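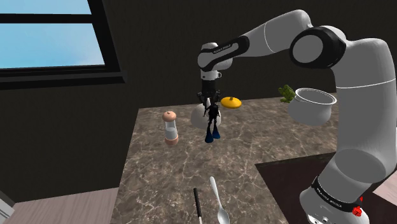
Can you really get a hobby robot arm going at home without a shop full of tools? You can if you have a free weekend or two, a solid bench and a decent kit. The Stodier arm kit goes together with hex keys, a small screwdriver and a lot of patience.

Home Reviews Builds Forum Search

So I bought the Stodier in November after drooling over it for most of the year. It was $900, plus another $230 for the Breta gripper (the two-finger one), and yes, I winced. The box is heavy! Everything comes bagged by joint, and the bags are numbered, and I still managed to open bag 7 first and had to put it all back.

The base and shoulder were easy, done before lunch. The elbow took me the rest of the day. There's a cable that has to go through the joint before you close the cap, and the manual mentions it two pages after you've closed the cap. Read ahead! I ended up moving the whole mess over to the Olaniyan workshop, where I rent a shelf and half a bench, just to have a vise and better light.

The wrist is lovely. Tight, quiet, no wobble that I can feel. The Breta bolts right on with four screws and the plug only fits one way, thank goodness. My one gripe is the fingertips, which are kind of slick. Mine dropped a plastic cup over and over until I stuck some grip tape on them.

Software is Clava, a free download, and you get a simulated kitchen to practice in before you let the real arm near your dishes. I'd spend a few evenings there. I crashed my arm into the virtual counter so many times on the first night, and all it cost me was some pride. The menus are clunky (why is "home position" buried under Tools?) and the fan on my old laptop screams the whole time, but the moves I saved there ran fine on the bench with just a little nudging.

The spare screw pack is $273 if you get it with the extra motor, and they won't sell the screws alone. Boo. I got mine at the hardware store.

Would I buy it again? Yep, gripper and all. Four stars, and I'll bump it up if they ever fix that elbow page.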